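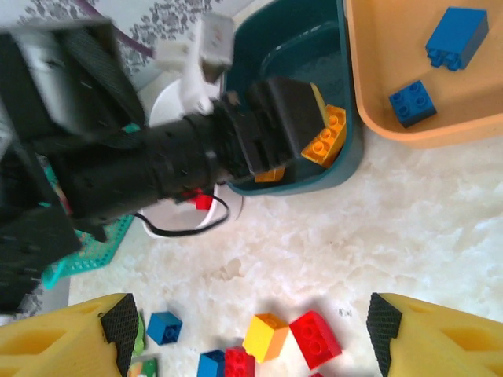 Sorting Duplo bricks by color with the Gitia kit. The black gripper is in the teal bin; the yellow fingers in the foreground belong to the wrist camera's own arm.

Fingers first, software later: an interview with Lamduan Phromma of Stelamitz

Most of the mail we get on the Gitia two-arm bench kit concerns its software. Lamduan Phromma would prefer to be asked about the fingers. She runs hardware support at Stelamitz, the company that packages and sells the kit, and she estimates that the grip surfaces are involved in the majority of the tickets she closes.

"People buy two arms and think about reach and payload," she said when we spoke by phone on a Thursday afternoon. "Then they spend a month learning what happens in the last centimeter before contact. The arm gets there. What the finger does when it arrives is a separate problem."

The fingers are 3D-printed, with cutout recesses along the sides and a textured pad at the tip. The body is printed in one piece and the pad is replaceable. Phromma said the recesses were introduced in the second hardware revision to reduce mass at the end of the arm, and that the diamond pattern on the pad came later, after complaints that smooth pads let glossy plastic parts rotate in the grip.

"A toy brick is a hard object for a parallel gripper," she said. "It has flat sides, so it looks easy. But if you pick it up across the studs, you have contact at a few small points, and it turns. The pattern helps with that. It does not help with everything. If the brick is lying on a slant against a wall, the pad texture is irrelevant, because you can't get both fingers on parallel faces."

Bin picking is the task customers try soon after unboxing, and Stelamitz supplies a sorting exercise for it with the kit. The exercise specifies one deep bin, one shallow tray and a mixed set of large bricks on an open surface. Bin and tray are not included. Phromma was clear that the choice of container affects results more than the manual suggests.

"A shallow tray with rounded edges is forgiving. You can approach from nearly any angle and the gripper head clears the rim. With a deep bin the approach has to be close to vertical, and anything leaning on the inner wall is a bad pick. We tell people to start with the tray. They start with the bin."

Asked whether the wrist camera compensates, she said it does up to a point. The camera is mounted so that both fingertips stay in view at the bottom of the picture. This gives the operator a fixed reference for the gap between the pads, and it gives a learned controller the same reference. The cost is that the fingers occlude parts lying close to them.

"You lose the corners. If a small part is tucked against the inside of a finger, you may see a bit of color and that is all. With two arms you have a second view, and you should use it. I have had customers switch off the second camera to save bandwidth and then write to me about missed picks."

The kit ships with a controller box and a control package named Petchrat, which handles teleoperation, recording and playback. The control loop runs at 200 hertz by default. It can be raised to 1000 hertz on the wired connection, although Phromma does not recommend the higher setting for general use.

"At 1000 you are asking the host computer for something it may not give you consistently. If it misses cycles, you get jitter at the wrist, and you would have been better off at 200. For force work, yes, raise it. For moving bricks, leave it alone."

We raised two points from our own bench. The first was cable management. The external wiring on our unit caught under the arm twice during wide sweeps across the work surface, and the manual devotes half a page to the subject. Phromma did not dispute it.

"The clips in the box are not good enough. There will be better ones. In the meantime, route the slack behind the base, put a tie at the second joint, and run the full range of motion slowly before you load anything. A loop on the table will be found by the arm sooner or later."

The second was calibration between the arms. The procedure asks the user to touch both grippers to a series of points on a flat surface, and the result drifts if either base moves. Phromma recommends repeating it after any change to the layout. A perforated plate helps, she said, as the holes give repeatable positions for fixtures, but the plate itself must be fastened down.

Pad wear is harder to pin down. Stelamitz does not publish a replacement interval. Its one long bench test, run at the Zerura workshop with a single set of pads, was stopped at 1668 grasps when one pad began to lift at the corner.

"I would not turn that into a specification," Phromma said. "It was one set, on one kind of part. Look at the edges. When the diamonds are rounded over, change both pads on that gripper. Don't change one."

Replacement pads are sold in packs of 5, an odd number given that advice. She said the fifth is a spare for the person who trims one badly, and that the pack size is under review.

The next revision will keep the arm geometry and the mounting pattern, so existing fingers will fit. The changes are in the cable exits and the camera bracket, which will tilt. Phromma expects it to ship in November. Existing owners will be able to buy the bracket separately, with no firmware update required.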